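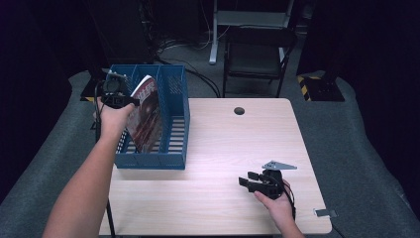 Magazine into the blue organizer, one gripper in each hand.

Notes from the Friday demo meeting, Cesdale room

Hi all, I got stuck with the minutes again, so you get them in my style (sorry, or you're welcome). We started at 9:30 with most of the Stetance side in the room and the Bravex folks on the call. The sound dropped twice, so if I missed something from Bravex, please add it at the bottom of the shared copy.

1. Last time's notes
Approved with one fix. I had written that the towel task was finished. It isn't, it's parked until July.

2. Where we are with the demos
We have 378 recordings of the magazine task so far, and 257 of them passed the check. That was lower than I hoped! Most of the rejects are the same thing: the person doing the demo lets go of the magazine before it's all the way down in the slot, then nudges it with the other gripper to save it. It looks fine when you watch it quickly, but the model picks up the nudge and starts doing it every time, even when there's nothing to save.

We went back and forth on this for a good while. Bravex would like to keep a few of the nudges because a robot that can recover is worth having. I'm half on their side, but I think those should be their own batch with their own label. We agreed on that: nudges get tagged "recovery" and stay out of the main set for now.

3. How we hold the grippers
Long talk, and a fun one (we all got up and waved our hands around). People are doing this in very different ways. Some park the right gripper out over the table and do nearly everything with the left, others pass the magazine across halfway. Both work, but mixing them in one batch is making training messy.

Decision: for the next batch, left hand places, right hand stays pointed in toward the basket and only comes in to steady. No passing across. If you're left-handed or right-handed and it feels weird, give it ten tries before you complain to me. I complained after three and then it was fine.

Also please slow down near the slots! The replay on the arms can't keep up with a quick flick of the wrist, and we end up throwing the whole take out.

4. Cables
Somebody brings this up every meeting and this time it was me. The cable on the gripper pulls at your wrist when you reach for the far side of the table, and you can see it in the motion data as a little tug. We talked about hanging the cables from overhead. Rodrigues quoted us for a ceiling rail and it was more than we wanted to spend, so we'll try longer cables first and look at the rail again if that doesn't help. Please also look at the floor before you step back from the table.

5. Basket position
Right now the organizer goes on the left half of the table for every take. Stetance wants it moved around more so the robot doesn't just memorize one spot. Agreed, but not yet. We finish the current batch as is, then do 100 takes with the basket shifted and turned a bit between each one. Same magazine to begin with, other ones later. There was a question about thin catalogs that flop over, and we left that open.

6. Remote control vs. by hand
Short one, we were running late. Bravex tried the same task by driving the arms remotely and got 14 good takes in a morning. By hand we get a lot more than that, though their takes needed almost no cleanup. They'll send over the files and we'll train on each set separately and compare.

To do
Me: write up the gripper rules on one page and tape it up by the table
Stetance: order the longer cables, add the "recovery" tag
Bravex: send the remote takes
Everyone: rewatch your own rejects before the next session, please

We wrapped up a little before 11. Next meeting is same time, same room, and the call link hasn't changed.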